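Open day at the Briron show kitchens, Primerside

I had low hopes for this one, and the leaflet did nothing to raise them. 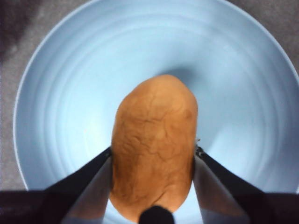

It promised "a new way to think about the everyday kitchen", and in my experience that means somebody wants to sell you a drawer. Still, entry was free, the bus stops outside, and we do need a new kitchen at some point before the old one falls on us.

Primerside is the old business park past the ring road. Briron have taken two units and knocked them through, with the Culen range on one side and the dearer Aquino range on the other. You get a sticker and a paper map at the desk. The map shows a café. The café was a table with a flask on it.

I started with Culen. The doors are fine, the hinges are fine, and the handles are the sort you catch your pocket on. I asked what the worktop was made of and was told it was "a composite", then asked a composite of what, and was handed a brochure. The brochure said composite too.

The part I did linger over was the vegetable prep area, and mostly for the plain stuff. One potato in a big pale blue bowl, matt finish, faint rings stepping down the inside towards a flat bottom. I liked the bowl more than I wanted to. It is far too large for one potato, of course, and I have my doubts about those ridges. They look smart in a showroom, but I scrub potatoes that come with half a field attached, and I can see myself going round every ring with a brush. The potato itself was a proper one, brown and netted all over the skin, a baker by the look of it. Nice to see real veg used - most of these places fill their bowls with plastic lemons.

I asked whether the bowl was for sale. It was not, or not on its own. It comes as part of a prep set at £30, with a colander and a board I already own in better versions. No thank you.

Across the way in Aquino everything closes softly and costs more. The assistant told me the drawers had been opened and shut 2,000 times in testing. I worked that out on the bus home and in our house it comes to less than a year for the cutlery drawer, so I am not sure why they brag about it. The corner cupboard with the swing-out shelves was good, I will give them that. The larder was deep enough to lose a child in and had a light that went off while I was still looking.

There was a talk at 2. It ran for around 4 minutes before it turned into finance options, so I left.

Worth going? If you live nearby and want to open and shut things, yes. Take your own measurements, as they will not guess a price without them, and take your own tea. They are doing another in June with "seasonal offers". I may look in to see if the bowl has been let out of its set.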